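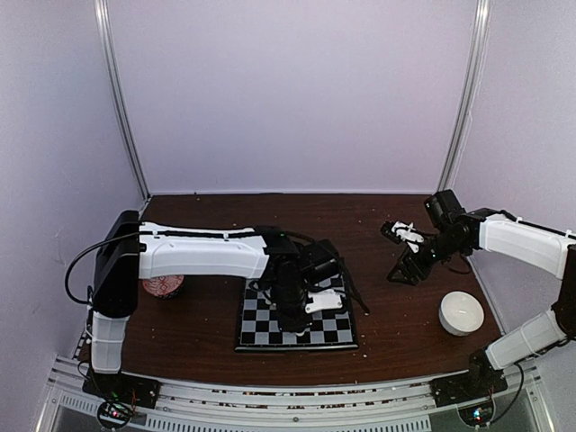 Cell Operator, Two-Arm Stations (current employees and outside applicants)
Khasawneh Contract Packing, Sillska site
Reference 668

Khasawneh is converting part of its hand-packing floor at Sillska to two-arm robot stations. The conversion started in August with the tableware line. We are filling operator positions for the stations already running and for those still to be installed. Packers now on the line may apply on the same terms as outside applicants and will be considered first.

What changes on the floor

Until now one packer picked, checked and placed every item by hand. On a converted line, the arms do the picking and placing, and one operator looks after a group of stations. The operator sets out the items, starts the run, clears faults and decides which rejected items can go back in. Lifting goes down. Screen time and walking go up. Packers who have moved over report that the first weeks are harder on attention than on the back — applicants should take that into account.

Staffing on the tableware line stays at 38 through the conversion. Packers who do not want an operator position keep their current grade and move to the manual lines.

Duties

Prepare stations at the start of shift: wipe down the table, check that both arm bases are tight on the rail, check cables for wear.
Run the position check with the checkered board before the first batch and after any collision or gripper change.
Load cups, bowls and other items according to the batch sheet.
Stop the station when a grip fails twice in a row, remove the item, and enter the fault code in Busta.
Replace gripper fingers. Arm and motor repairs are done by maintenance.
Hand over open faults in writing at shift change.

Requirements

Six months of work in packing, assembly or a warehouse.
Ability to read a batch sheet and write a short fault report in English.
Near vision good enough to see small chips in glazed ware, with or without glasses.
Willingness to work alternating shifts, starting at 6 a.m. or 2 p.m.

No programming experience is needed. Training is 100 hours, paid at full rate, split between the training room and a live station next to an experienced operator. There is a practical test at the end. It can be repeated once.

Pay and terms

Operators are paid one grade above line packers from the first day of training. The position is full time and permanent after three months. Output targets are set per line, and station logs are not used to rate individual operators. This is written into the site agreement.

How to apply

Send a one-page work history to the Sillska personnel office, or leave it at the Prurham Road gate, marked with the reference above. Current employees need only give their name, line and shift. Questions about the work itself go to Donal Ó Súilleabháin, line conversion lead, extension 200. Applicants can ask him for a visit to a running station before they apply.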